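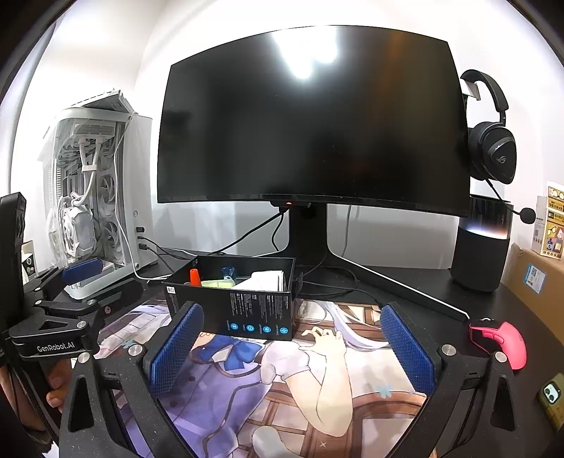
Open-top box parked between the cables and the monitor foot.

Sorting Small Items at a Computer Desk: The Open Box Method

Desks with a curved monitor lose most of their rear third to the stand. The foot on a large model runs well forward, and the space on each side of the neck is too narrow for a drawer unit. A shallow product box with the lid removed or folded back fits in front of the neck and costs nothing. The procedure below takes one pass and needs no special supplies.

Choosing the box

Use rigid cardboard. Thin mailer stock bows outward once it is filled. A box with straight walls, such as the ones small electronics ship in, will stay square for years. The Narley desk trays work as well, but the walls are low and tall bottles tip out of them. Leave the original print and stickers in place. Peeling them lifts the top layer of the cardboard and weakens the wall.

Folded tissue from the original packing can stay in one end. It takes up slack and keeps upright items from leaning. Replace it when it starts to shed.

Cables first

Do the cables before anything goes into the box. With the computer shut down:

1. Trace each cable from the plug to the device. Label both ends.
2. Pull slack to the back of the desk, behind the stand. Coil the excess in loops no tighter than the cable wants to go.
3. Route power on one side of the neck and signal on the other where the lengths allow it.
4. Check that nothing crosses the side panel of the tower if the panel has to come off for cleaning. A cable that drops from the top corner of the case can usually be moved to the rear edge with one adhesive clip.

Guvano clips hold on painted steel. On glass and clear plastic they let go in warm weather -- use a hook-and-loop strap there.

Sorting

Clear a space on the desk mat and lay the loose items out flat before putting any of them back. Printed mats make small clear parts hard to find, so work under a bright lamp and put transparent items on a sheet of plain paper.
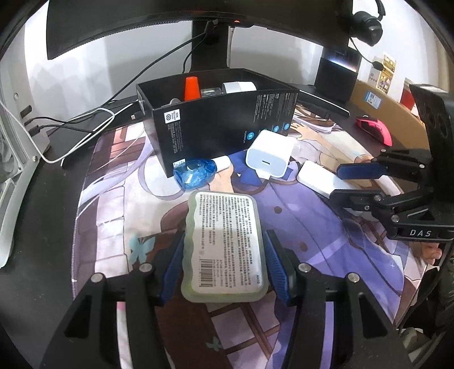 Sorting in progress: bottle, power adapter and power bank laid out in front of the box, small labeled container above the mat.

Group by height. Tall and narrow items stand along the back wall or in the corners. Cone-shaped caps and cups go in upright, wide end down. Bottles go in only if the cap closes fully; otherwise they belong off the desk, away from the tower.

Keep labeled containers with the label facing out. If the label is in a language not everyone in the house reads, add a strip of tape with the contents written on it. Do not cover the barcode or any date.

Adapters and power banks

Store these outside the box. Both give off heat in use and should not sit against tissue or cardboard while charging. A flat spot on the mat is adequate. Place the adapter so the port is accessible and the cable leaves it without a sharp bend. The Hallo cable sleeve is stiff near the connector and needs a few inches of straight run.

Upkeep

Empty the box every March and wipe the desk under it. Replace the box when a corner splits.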